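FOR IMMEDIATE RELEASE
16 July 2021

Zikex asks workshops to go easy on the storage boxes

Zikex, the Purnville bench and storage supplier, today publishes Clear Enough, a short guide to keeping shared worktops usable. It runs to 17 pages and is free. It doesn't promise a calmer life, and the firm has its doubts about guides that do.

The guide draws on visits to 26 shared workrooms, the first of them in December. Most had already paid for a tidying scheme of one sort or another. In the firm's view few had much to show for it beyond a drawer of unused labels.

"We sell boxes, so I'm supposed to say that everyone needs more boxes," said Ya-wen Lam, who wrote the guide. "I don't believe it. If tube racks, loose wires and a bit of old cardboard share one table, another box is one more thing on the table." 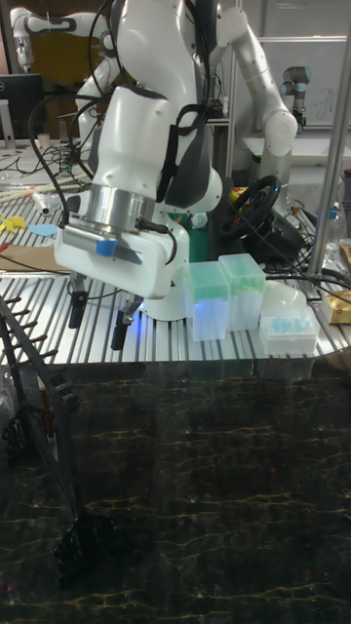
Lam suggests starting with cables and leaving the small items until later. Wires that lie across a worktop get in the way of every other job, she argues, yet most of the schemes she looked at put them last or left them out.

The guide is equally cool on the "one surface, one task" rule promoted by some office planners. Few workrooms have the space for it. Zikex recommends a single cleared patch, agreed by the people who use the table, with only the thing being worked on left there.
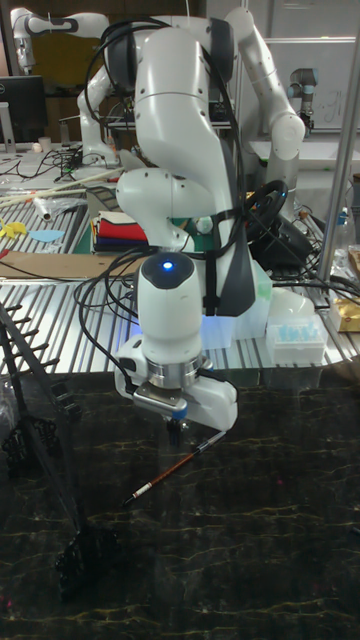 A paintbrush on the black, marble-patterned tabletop.

Chia-jung Tu, who runs the Zikex showroom on Ho Street, is not wholly persuaded. "People will clear a patch on Monday and put their cup on it by lunch," Tu said. "I'd like to see how it looks after 4 weeks before we call it a method."

Zikex has printed 500 copies, which can be collected from the showroom. The Bristach shelving range is not mentioned in the guide and its prices are unchanged.

ENDS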